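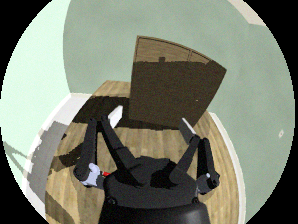
Door exercise in the simulator, seen from over the robot's body.

Open day at Lendport, simulation room – my impressions

kestrel_joint
Posted 21 Mar 2024

Hello all. Some of you asked me to write when I came back from the Lendport open day, so I try to do it in order. The real machines were in the big hall, but I spent most of my time upstairs, where they showed the simulated rooms on large screens. The group there works under Chidubem Ogundipe, and he answered questions for 40 minutes without looking at his watch once.

The first part was the door. I had expected a clean, flat picture, but they render a very strongly curved view, so the floor bends and the door becomes almost a trapezoid. He explained that they want the learning program to get used to this kind of view early. I found it hard to judge the distance to the door myself.

After that came the table work with the small cabinet.

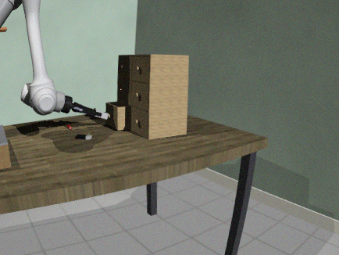
Cabinet with three drawers, gripper pointing to the small open one.

I liked this part more. The visitors could choose a starting position for the arm, and mine was a bad one – too low over the table. The staff did not laugh. They told me they keep 148 starting positions for this table and that mine was not the worst.

tomasz_b
Thank you for the report. I was there also, in the morning group. My opinion is less warm. Everything upstairs was simulated, and on a screen a drawer always has the friction somebody typed in. I came 2 hours by train to see hardware.

kestrel_joint
But the hardware was downstairs, no? The Rojanasak arm was sorting parts near the entrance the whole day.

tomasz_b
Sorting parts I can see at my work. I wanted to see the drawer task on a real table. The program said "manipulation demonstration" and I read it as real manipulation. Maybe my mistake, but I think the word "simulated" should stand in the title.

pell_and_crank
I agree with tomasz_b about the program text. I don't agree that it was a waste. With small things like these you learn a lot from how the fingers come down to the table.
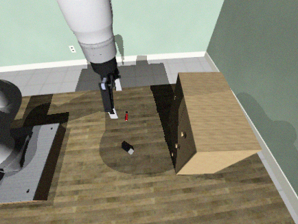

Closer on the gripper, red piece standing beside the white fingertip.

Look at how little room there is between the finger and the red piece. We use Zendex grippers in our shop and we always have trouble at this moment, when the finger comes down close to a thin part. I asked if the contact model is their own. They said it comes from Fondeo, with changes.

kestrel_joint
Did they tell you which changes? I asked about the shadows only. They move the lights between the runs.

pell_and_crank
No, only that it is slower now. One run of the drawer task takes 9 minutes to compute on their machine.

tomasz_b
9 minutes is long. For this I could do it by hand on a table.

pell_and_crank
Once, yes :)

kestrel_joint
There is a second open day in April. I wrote to them and asked if the drawer task can be shown on real hardware. When they answer I will put it in this thread.

tomasz_b
If they say yes, I take the train again.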